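Sleeping in Your Car: Questions We Get About the Tuvach Camper Conversion Kit

We started the Tuvach owners' page as a place to swap notes on turning an ordinary wagon or small SUV into a weekend camper, and the same questions kept landing in the inbox. So we put the answers in one spot! Most of them were written by Sioned Gape and Renzo Palumbo, with corrections from the rest of us who have slept in more parking lots than we would like to admit.

What is the kit, exactly?

It's a folding bed platform with a pull-out kitchen drawer that sits in the cargo area of your car with the rear seats folded down. You get the platform in three hinged sections, two side boxes, the drawer, four tie-down straps and a bag of hardware. There is no drilling and no cutting. Everything anchors to the factory cargo loops, and you can have your regular car back by Monday morning carpool.

Will it fit my car?

Measure from the back of the front seats (slid to where the driver really sits) to the inside of the closed tailgate. You want at least 183 centimeters, or six feet, for the full-length bed. If you come up a little short, the front section can rest on the rear footwell support, which is sold separately and is worth every penny if you are tall.

Then check the width between the wheel wells at the narrowest point. The platform sits on top of the side boxes, so it clears the wells on most wagons, but a few compact crossovers pinch in more than you'd think. Do this with a tape measure and not from a brochure. Brochure numbers are usually taken at the widest spot.

My car has a slanted tailgate. Is that a problem?

Usually no. The slant eats into headroom at the rear, so most people sleep with their feet back there. Gwenllian Bellis sleeps the other way around because she likes looking out the back glass at the stars, and she wakes up with a cold forehead and no regrets.

How much weight can the platform hold?

We stick to two adults and bedding. The bigger question is your car's payload, which is printed on the sticker inside the driver's door frame. Add up passengers, kit, water, cooler and gear, and stay under that number. The kit itself weighs 88 pounds with the kitchen drawer installed. Leave the drawer at home and you'll feel the difference when you lift the thing, that's for sure.

How long does it take to put in?

The first time, give yourself an afternoon. After that, two people can do it in well under an hour. Put the side boxes in first, then the rear section, then work forward. If you start from the front you'll end up crawling over everything to reach the last strap. Ask Renzo how he knows.

Does it rattle?

It can! Here are the fixes that have worked for our group, in the order we'd try them:

Tighten the tie-down straps again after the first few miles. They settle.
Stick felt pads under the hinges.
Wrap the drawer slides with a dish towel when you're on washboard roads.
Pack the side boxes full. A half-empty box of camp cookware is the loudest instrument in the world.

If you still hear a knock from the rear, look at your jack and spare tire before blaming the platform. On older wagons the jack clamp loosens up over the years, and Eleri Kemeys spent a whole trip to Drarnia chasing a noise that was under the floor the entire time.

Can I still use the spare tire?

On most cars, yes, but you'll have to lift out the rear section to get to it. Practice once in your driveway. Some owners carry the spare on the roof for long trips, which works fine if your rack is rated for it. Remember to check its pressure too, since a flat spare is just ballast.

Can anybody ride in the back seat with the kit installed?

Not with the full bed set up. If you fold the front section back on top of the middle one, you can raise one side of a split rear seat and use its seat belt normally. No one should ever ride on the platform while the car is moving, not even for a quick hop across the campground.

Do I need to worry about airflow?

Yes, please do. Crack two windows on opposite sides, even in the cold. You'll get much less fog on the glass and you'll sleep better. The Pastow mesh window sleeves slip over the door frames like a sock and keep the mosquitoes out, and we are big fans of them. Never run a stove or a fuel heater inside the car, and don't sleep with the engine idling.

Will running a cooler overnight kill my battery?

It might, if you plug it into the starter battery and forget about it. A separate power station is the easy answer. Nerys Mathias runs her 12-volt cooler off a small Yakubu unit that she charges from the dash while driving, and it is still at almost 80 percent in the morning when the nights are cool. In July she gets quite a bit less. Set your cooler's low-voltage cutoff to high if you have to use the car's own outlet.

What should I sleep on?

This is where people have the strongest opinions! The platform is flat and firm, so you need some padding. A tri-fold foam mattress stores easily against the seat backs. Self-inflating pads are warmer and pack smaller, but two of them side by side will drift apart in the night unless you strap them together.

For covers, we've gone back and forth on sleeping bags for years, and more and more of us have switched to plain household bedding. It feels like being at home, it costs nothing if you already own it, and you can stick an arm out when you get warm. A big duvet also fills in the gaps along the wheel wells. The downside is bulk. Stuff it in a duffel, or just leave it spread out on the platform while you drive.
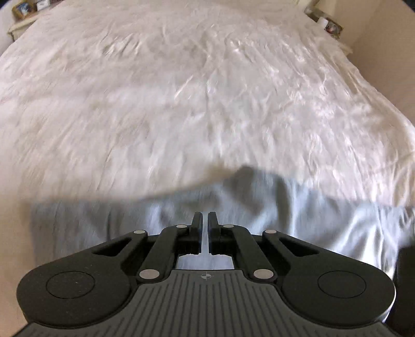 A big white duvet, as rumpled as they come.

Wash everything between trips, and dry it all the way through before you pack it. A damp comforter in a closed side box is a smell you will remember.

What about gas mileage?

You're carrying the weight of a small extra passenger, so expect a slight dip in hilly country. A roof box or an overloaded rack hurts far more than the kit does. We'd look at tire pressures first. With the car loaded, use the higher setting on the door sticker if yours lists one.

Is it OK to leave the kit in all year?

Plenty of owners do. Pull it out at least once in February or so to vacuum the sand and check the cargo floor for moisture, especially if you drive on salted roads. Wipe the hinges with a dry cloth and put a drop of silicone lubricant on each one. Skip the greasy stuff, as it picks up grit.

Does it affect my lease or warranty?

Nothing is permanently attached, so there's nothing to undo when you hand the car back. Carpet marks are the thing to watch on a lease. Put a cheap moving blanket under the side boxes from day one. For warranty questions, your dealer's service desk is the one to ask.

Can I buy spare parts?

Yes. Hinges, straps and drawer latches are all sold one at a time, and the straps come in packs of 5. Have the letter code from the underside of the middle section handy when you order, because the hinge pattern changed between the first and second versions.

Where can I see one before I buy?

Come to a meetup! We park up at the lake lot in Drarnia at 10 a.m. on spring and summer weekends, tailgates open, coffee on. You can lie down in five or six different cars and find out very quickly whether you fit. Bring your tape measure, and your own mug if you remember it.

My question isn't on this page. Who do I ask?

Send it through the contact form with your car's make, model and year, and a photo of the cargo area with the seats down. Sioned reads them in the evenings and answers most within a few days, a bit slower in camping season.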